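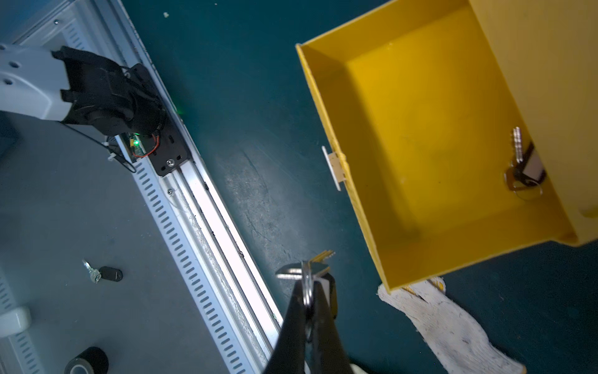 Flat key on its ring, next to an open yellow box.

Provus Wall and Stencil Kit
Reviewed by Gizella Vörös

The Provus kit is sold for children's rooms, waiting areas and other small spaces where someone wants a painted sky and doesn't want to hire a mural painter. It comes in one carton with base color, accent colors, reusable stencils, a foam roller, a stencil brush and a folded instruction sheet. I paid $41 for it at Juhász, the paint and hardware store near me, and used it on a playroom I rent out with the apartment upstairs. I picked up the key to the apartment on a Monday morning and was done by the end of the week, including one evening when I did nothing because the first coat was still soft.

I have used two other kits of this type. One was by Sellico and is still sold. The other was by Luvum, and the store tells me it has been replaced by a newer version that I haven't tried. I mention both where the comparison helps.

What is in the carton

The base color is a water-based matte. Mine was a mid blue called Afternoon. There is also a dark blue, a gray-white, a yellow and an orange in small jars. The lids on the small jars are screw lids, which I prefer to the push-on kind Sellico uses. A push-on lid gets paint in the groove and then never closes right again.

The base can has a normal pry-off lid. The opener included in the carton is thin and bent the second time I used it. I went back to my own.

There are two sheets of stencils. The plastic is stiff enough to lie flat on a wall and thin enough to cut with scissors. The instruction sheet is printed on both sides and the type is small. It does say which step to do first, and it is right about the order: base, border, large shapes, small shapes.

Coverage

Provus says the base will cover 272 square feet in one coat. My walls came to less than that and I needed two coats, so I ran short and had to buy a second can. The old wall was a pale green and some of it showed through the first coat, mostly near the window. Over white primer I think one can would have done the whole room with a little left in the bottom. The carton says "no primer needed on most surfaces." I would prime anyway unless the wall is already white or a light gray.

The roller is fine for a small wall. It sheds a little when new. Wrap it in masking tape and pull the tape off before the first use, and most of the fuzz comes away. For anything bigger than one wall I would use a regular nine-inch roller and save the foam one for the border.

The dark blue goes on well over the base. It is the best color in the kit. One coat was enough everywhere, and it hid a few places where my cutting in along the bottom was poor. The yellow is the weakest. Yellow always is, and a yellow over blue turns green unless you build it up. I put down gray-white first, let it dry, and then did two thin coats of yellow over that. The instruction sheet doesn't mention this and should. The orange needed two coats with nothing under it. 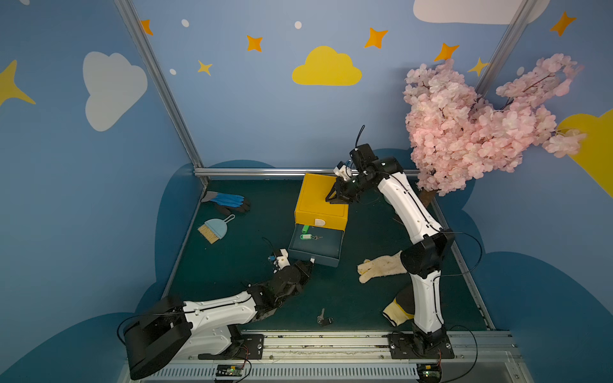

Clouds in yellow and white with four-pointed stars, on painted blue walls.

Using the stencils

Stencils fail for one reason more than any other, and that is too much paint on the brush. Dip only the tips, then dab the brush on a paper towel until it seems there is hardly anything left on it. The first star I did was overloaded and bled on two of its points. I let it dry, touched up the blue with an artist's brush and did it again.

The stars have clean edges when the brush is dry enough. The points are narrow and the plastic there lifts off the wall if it isn't held down, so I kept one finger on each tip while I worked and moved it as I went. A light spray of repositionable adhesive does the same job and leaves the hands free. Check that it is the kind meant for stencils. The kind for posters left a tacky patch on my test board.

The clouds are easier because the curves forgive more. The largest one is too big to hold with one hand and the sheet sags in the middle if it is taped only at the top. Tape all the sides. Bianka Somogyi, who helped me with the window wall, cut the large cloud stencil in half and did it in two passes. The join can't be found now unless you know where it is, and I would do it her way next time.

The border is a repeating cloud edge that runs along the bottom of the wall. It has registration notches so each repeat lines up with the last. These work on a straight wall. At an inside corner the sheet has to bend, and it doesn't want to. I stopped short of each corner and finished by hand. If the room has an outside corner, start there and work away from it in both directions, so that any odd-sized piece ends up behind a door.

Spacing is left up to the buyer. Luvum used to include a paper plan with suggested layouts for a small, medium and large room, and I missed having one. What I did was cut shapes out of scrap paper, tape them up, leave them overnight and move the ones that bothered me in the morning. Stars looked better when they were uneven. My first try had them in rows and it looked like wrapping paper.

Smell and drying

The smell is mild. With the window open it was gone by the next day. The base was dry to the touch by late afternoon when I painted before lunch, but it stayed soft longer than the carton says. I pulled a strip of masking tape off the first evening and a patch of blue the size of a thumbnail came with it. Wait until the following day before putting any tape on the new paint. I did this job in August and the air was humid, so it may go faster in a drier month.

Cleaning up is easy. The brush and roller rinse out in warm water if it is done right away. The stencils should be washed flat in a sink or tub. Dried paint can be peeled off the plastic in a sheet, but the narrow points of the stars tear if you pull toward them. Pull from the wide part out.

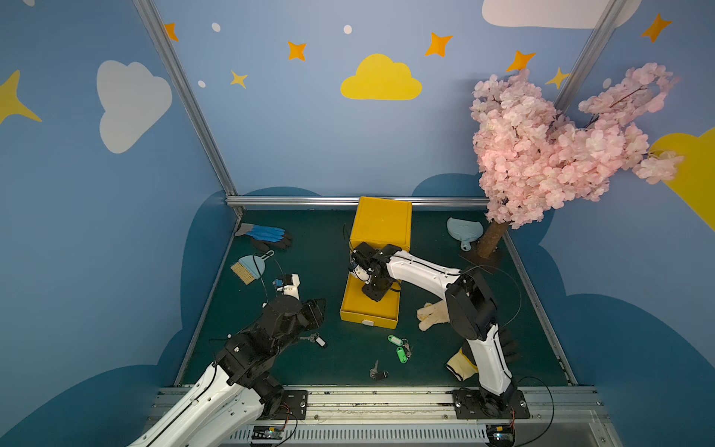 Vol. 41, No. 4

How it has held up

The label claims the dry paint will take 4000 rubs with a damp cloth. I have no way to test that and didn't try. I did go over the wall with dish soap and a sponge where a tenant's child had used a wax crayon, and the crayon came off with some rubbing. The spot is a little shinier than the wall around it when the light comes from the side. That is normal for a matte paint and the same thing happened with Sellico, only worse.

Pencil comes off with a plain eraser. Ballpoint does not come off. I painted over it with what was left of the base and the touch-up blended in well, which was a nice surprise given that the wall had been up a few months. Keep the leftover paint. Pour it into a small glass jar, label it and store it somewhere that doesn't freeze.

The gray-white has stayed the color it was. The orange on the wall that gets the afternoon sun may have faded a little, though I can't be sure without a fresh sample next to it, and I have used all of mine.

There is one chip, low down by the door, where the stroller hits. It went through to the old green. A gloss or satin would have stood up better there, and Provus doesn't offer this kit in either.

Against the other kits

Sellico costs less and comes with more shapes, including a moon and several birds. The paint is thinner and I needed three coats of nearly everything. The stencils are soft and had curled by the end of the job. For a single accent wall that will be painted over in a year or two it is good enough.

The old Luvum kit had the best stencils of the three, in heavier plastic with pull tabs at the corners, and the layout plan I mentioned. Its blue was very bright. I would like to try the new version if Juhász gets it in.

Price and who should buy it

With the second can of base, primer for the next room, tape and stencil adhesive, the total goes well past the price on the carton. Someone who already owns brushes and has white walls will spend the least. Someone with a dark wall should price a gallon of ordinary matte from the same store and buy the stencils alone. Provus does sell them separately, and the clerk had to look in the back for them.

I would buy the stencils again. I would buy the dark blue again too, if they sold it in a bigger jar. The bent opener went in the trash.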